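Vavis Athletic

Vavis Athletic is a semi-professional soccer club based in the river town of Vavis. Plays in the Jasar League, second tier. Home games are at Evangelista Park, capacity 3000, and the club colors are claret and white. Nickname: the Ferrymen.

History

Founded by dock workers who had been playing pick-up games on the flat ground behind the grain sheds. The first seasons were friendlies only, no league, no proper kit. The club joined the Jasar League when it expanded to two divisions and finished bottom in its first year, then bottom again.

Promotion came under Simone Peixoto, a former left back who took over as head coach partway through a losing season. She switched the team to a back three, dropped the captain and gave debuts to four teenagers from the youth side. Results picked up by spring. The club went 11 games unbeaten and went up on goal difference on the last day – a 2–1 win away, both goals from corners.

The stay in the top tier lasted two seasons. Injuries to both first-choice center backs in the second year, and a thin squad behind them. Relegation was confirmed with three games left. Peixoto stayed on.

Stadium

Evangelista Park has one seated stand on the west side, holding 500, and open terracing on the other three. The east terrace was rebuilt after flooding and is the only part with a roof apart from the main stand. The pitch slopes toward the river end, and visiting coaches complain about it most years. Record attendance is 2836, for a cup quarterfinal which Vavis lost on penalties.

Floodlights were added late compared with other clubs in the league. Before that all winter home games kicked off at 1 pm.

Supporters and matchday culture

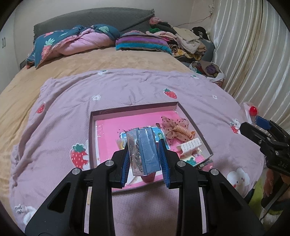
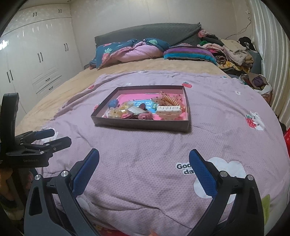
Support comes mostly from the town itself and the villages upriver. The main supporters group, the Sheds End, stands behind the north goal and brings drums. Claret scarves are the usual thing, but the club shop also sells smaller items for younger fans, mainly pins, wristbands and hair ties in club colors. Hair accessories like the fuzzy dusty-pink one in the second picture, with its small light pink ornament, are nowhere near claret, and the Sheds End has been split for years over whether the shop should sell anything in pink. The shop did run a pink away scarf for one season. It sold out, wasnt repeated.

Songs are mostly old ferry songs with the words changed. The best known is sung at the start of the second half, when the home side usually attacks the river end.

Rivalries

Main rival is Jasar Town, 40 minutes down the valley road. The fixture is known localy as the Valley Derby and is normally played twice a season, plus the occasional cup tie. Jasar Town lead the overall series. The heaviest Vavis win was 5–0 at home, the season of the promotion, with a hat trick inside the first half.

There is a lesser rivalry with Trulex Works, a factory side that shares much of the same recruiting area. Several players have turned out for both. Games tend to be low scoring and bad tempered – three red cards in one July friendly.

Youth and women's teams

The youth section runs sides from under-9 to under-18 and trains on the two small fields next to the stadium. The women's team started as an offshoot of the under-18s and now plays in the regional division, with home games at Evangelista Park when the schedule allows. Otherwise at the Trulex Works ground.

Kit

Claret shirts, white shorts, claret socks. The away kit is white with a claret sash. Early shirts were plain and had no badge; the current badge shows a ferry rope and a lantern. Shirt sponsor for most of the past decade has been Trulex, which also owns the works side, something that got booed at first and is now mostly ignored.

See also

Jasar League
Valley Derby
Trulex Works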